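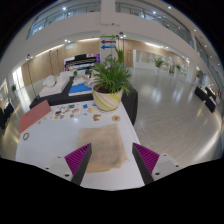 Welcome to the lobby table gallery! Kieran Kavanagh and I set things out in April. The fern-like plant in the striped pot went in the corner, and I do think it cheers the whole place up.

The beige cloth stayed folded on the white table, with the little colored pieces scattered by the plant.

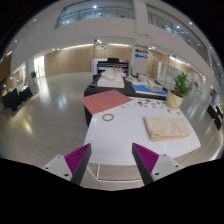 Sepehr Dehghan liked the ring best, sitting near the pink sheet. I'm still all for the plant!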